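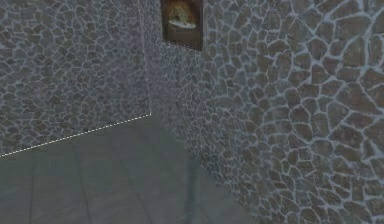 Speaker notes, Friday session, 2 p.m.

Slide 1. Introduce yourself and thank Impi Vuorinen for the room. Say the talk is about repointing old stone walls and will stay on mortar the whole way. Questions at the end.

Slide 2. Start with the usual mistake. A homeowner sees crumbling joints and fills them with hard cement. Water can no longer leave through the joint, so it leaves through the stone, and the face of the stone starts to flake. Pause here – people often want to write this down.

Slide 3. Lime mortar. Softer than the stone, slower to set, cheap to replace. Go over the difference between lime putty and hydraulic lime. Keep it short. Mohsin Awan covers mixes in the next session and has brought samples.

Slide 4. Raking out. Hand tools first. A grinder is fast and it chips edges that can't be put back. Depth should be at least twice the width of the joint. Brush out the dust and dampen the joint before filling.

Slide 5. The Jekura house. Over 1000 feet of joint, most of it on the weather side. Roland Catterall raked out 266 feet by hand before the crew settled on a method. Mention the test panel and that the owner chose the color from it after it had dried.

Slide 6. Filling. Press the mortar in, in layers if the joint is deep. Keep it slightly back from the face of the stone. Tap with a stiff brush once it begins to firm up.

Slide 7. Curing. Damp burlap, shade, no frost. July work needs misting morning and evening. Skip the chart if time is short.

Slide 8. Costs. Use the Jekura numbers only – the Udum job had scaffolding in the price. Handouts are on the table by the door.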